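我对“叠衣服”这件事的怀疑，以及一个没怎么收拾完的下午

转发 6　　评论 8

先说清楚，我不是反对整洁。床铺得平平的，衣柜门一拉开里面一格一格，谁看了都舒服。我怀疑的是这两年满天飞的那套说法：只要学会某种叠法，日子就会变好，焦虑会减轻，早上能多睡二十分钟云云。我叠了小半辈子衣服，早上该手忙脚乱照样手忙脚乱。

起因是我表姐一月份报了个线上收纳课，叫 Brirness，学费 300 块，附送一块塑料叠衣板。她上完课把链接转给我，说老师特别有耐心，“你看了就懂了”。我看了。老师确实有耐心，一件 T 恤讲了一节课，从怎么站、怎么呼吸讲起。讲到“用手掌感受布料的情绪”那一段我把声音关了。

关了声音以后反而看出一点东西。老师手里那件 T 恤，领口挺括，下摆笔直，像刚从包装袋里抽出来的。我家没有这种 T 恤。我家的 T 恤领口都有点波浪，侧缝洗得往前跑，你把它对折，左边袖子和右边袖子根本不在一个高度。老师那套“三折再三折，立起来像一本书”，放在我家就是一本泡过水的书，立五秒钟，慢慢往旁边倒。

表姐说那是我没按步骤来。行，那我就按步骤来一次。星期二下午没事，我把要换季的东西都弄到床上，打算老老实实照着课做一遍。

第一步就不太对劲。课里说要“清空一个平面”，最好是一张大桌子。我家最大的平面是床，而床上永远有东西：枕头，卷起来的被褥，叠了一半的毯子。要清空床，得先有另一个地方放床上的东西，那个地方又是谁清空的呢？老师没讲。我猜她家有一间专门用来放别的房间的东西的房间。

所以我的做法是把大件往墙那边推，靠窗的那半边堆着就堆着，腾出一块能摊开一件衣服的地方，就开工了。床罩是那条印满福字的，我妈挑的，各种颜色的福，我嫌它花嫌了很多年，到现在也没换。它倒有一个好处，白底，浅色衣服掉了线头看不出来。这也算不上什么好处，我就是这么一说。

第一件挑了那件黑白条纹的圆领 T 恤。挑它是有私心的：条纹等于自带刻度，折歪了一眼就能看出来，谁也赖不掉。课里有一集专门夸条纹，说新手要从条纹练起。这一点我居然同意。

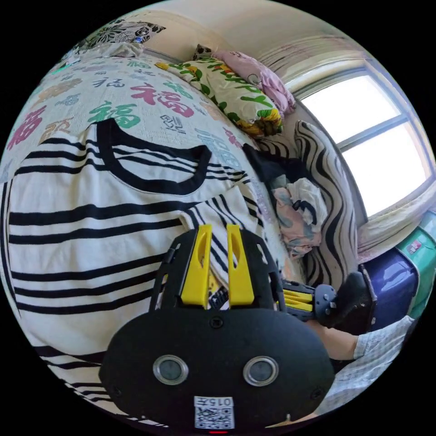 Liesl Zaugg 在我上一篇底下留过言，说她叠条纹衣服从来不看条纹，只看肩线，条纹对齐了肩膀反而会歪，穿的时候背后有一道斜印子。她还说 T 恤最省事的办法是挂起来，叠的人都是因为衣架不够。

我当时没回，因为我不服。现在我试完了，觉得她说对了一半。

肩线那一半她是对的。我照着条纹折了第一遍，横条一根压一根，看着特别整齐，心里还有点得意。拎起来一看，两个肩膀一高一低。原因也不神秘，机织的条纹洗过以后本来就不是平的，你迁就它，它就带着你跑。第二遍我不管条纹，先捏住两边肩膀的缝，往中间收，再把下摆翻上来，条纹歪了一点点，可是衣服是正的。

衣架那一半我不同意。针织的东西挂久了，肩膀那里会顶出两个小包，像长了角。我有一件灰的就是这么废掉的，穿出去同事问我是不是垫了东西。再说衣架也要地方，我那个柜子挂杆就那么长，冬天的外套已经占了一多半。

接着说那块叠衣板。表姐怕我用手叠不准，把她的借给我了，牌子叫 Danzer，三片塑料用铰链连着，把衣服铺上去，左一掀，右一掀，下面再一掀，完事。我本来以为我会讨厌它，结果没那么讨厌。叠我自己的 T 恤，它确实快。可是碰到小孩的衣服太小，板子比衣服宽；碰到连帽衫又太厚，掀过去自己弹回来。也就是说，它只对付一种衣服，而那一种我本来就会叠。板子自己还不能叠小，用完了竖在门后面，我已经踢到它两回。

网上有人写文章算账，说用板子一件能省 8 秒。我看到这种数字就想问，省下来的 8 秒去哪了？我省下来的那些，应该都用在找板子上了。

再说大件。被褥我不叠，我卷。那套绿叶子黄花的，卷成一筒靠墙一放就行，要铺的时候推开，比叠成方块快得多，也不会有那种十字形的死印子。课里对卷被子的态度很冷淡，说“视觉上不够安静”。我不知道被子为什么需要安静，它又不出声。粉色那条毯子我试着按课里的方法叠成“豆腐块”，叠完确实方，一碰就塌，我又重来，又塌，第三次我就随它去了，堆在墙边，晚上反正要盖。

深蓝色的那件最难伺候。颜色深的衣服沾毛，放在白床罩上一滚，福字上的毛全归它了。我的经验是深色衣服最后叠，叠之前先拿粘毛滚筒过一遍，或者干脆站着在手上叠，别往床上放。这一条课里没有，是我自己交了学费换来的，那件衣服我滚了一刻钟。

床边是两只装东西的，一只深蓝，一只偏青绿。深蓝那只是收纳箱，过季的进去，盖上，一年见两次面。青绿那只我用来装“还没想好怎么办”的东西，比如缩水了但舍不得扔的，别人送的但颜色不对的。收纳课最反对的就是这种箱子，说它是“拖延的容器”。我承认它是。可是我也试过当场做决定，结果是扔了一条裤子，第二个月又买了一条几乎一样的，花了 218 块。拖延比这便宜。

表姐晚上打电话来验收，问我立起来了没有。我说立起来了几件，抽屉拉开的时候还立着，关上的时候听见里面有动静，没敢再看。她说你得塞满，塞满了就互相撑着，不会倒。我说那我不是得再买几件衣服？她想了想，说课里还真有一集讲怎么添置。

你看，我就说吧。

真要说这个下午有什么收获，大概三条：T 恤看肩线；被褥卷着放；深色的单独处理。前两条 Liesl 和我妈免费就能告诉我。板子下周还给表姐，她要是问我续不续报进阶班，我就说我在感受布料的情绪，还没感受完。

条纹那件第二天早上我就穿了，从抽屉里抽出来的时候，旁边两件跟着一起出来，掉在地上。我捡起来，塞回去了，没叠。

分享　　收藏 6　　查看全部 8 条评论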